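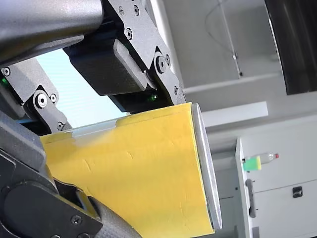 4.2 What the sorting records can and cannot show

The claim that people keep packaging "because it might be useful" is repeated so often in work on household storage that it has come to be treated as a finding. We are not convinced. Robles and Kassa based it on what residents said when asked, and people who are asked why they own a pile of flattened card will usually come up with a reason. Whether the reason was there before the question is another matter.

Our own records come from 40 homes in the Runley study, each visited twice, first in May and again in the week of 13th November. At each visit we logged every sheet, panel, sleeve and folder kept flat against a wall, under a bed or behind a door. The full log holds 776 entries. Of these, 158 could be matched to a later use by the household, and we were generous in what we called a use. Lining a drawer counted. So did standing a wet boot on it.

Figure 4. A flat yellow panel with faint creases and a few small scratch marks on its surface.

Surface wear of the kind in Figure 4 was scored in the log, and we want to be careful with it. Ghauri's coding scheme reads creases and scratches as evidence of handling, and handling as evidence of value. The first step is weak and the second is weaker. A sheet can crease by leaning in a damp closet for a year. Scratches may date from the shop. We kept the wear score because reviewers of the earlier report asked for it, but no result in this section depends on it.

Color was a more stubborn problem. Residents in the Hijazi Street homes told us more than once that bright pieces were "too nice to throw out," and Khúc takes such remarks at face value. When we compared bright and plain pieces by how long they stayed in the home, the gap was small and went away once size was taken into account. Large pieces stayed longer. They were also harder to fit in the bin - a dull explanation, but one that the earlier papers never tested.

La has argued that a longer gap between visits would bring out the missing uses. Perhaps it would. A longer gap would also give people more time to forget where a piece came from, and the match rate leans heavily on their memory. In 2 homes the residents disagreed with each other about whether the same panel had ever been used, and we left both accounts in the log without choosing between them.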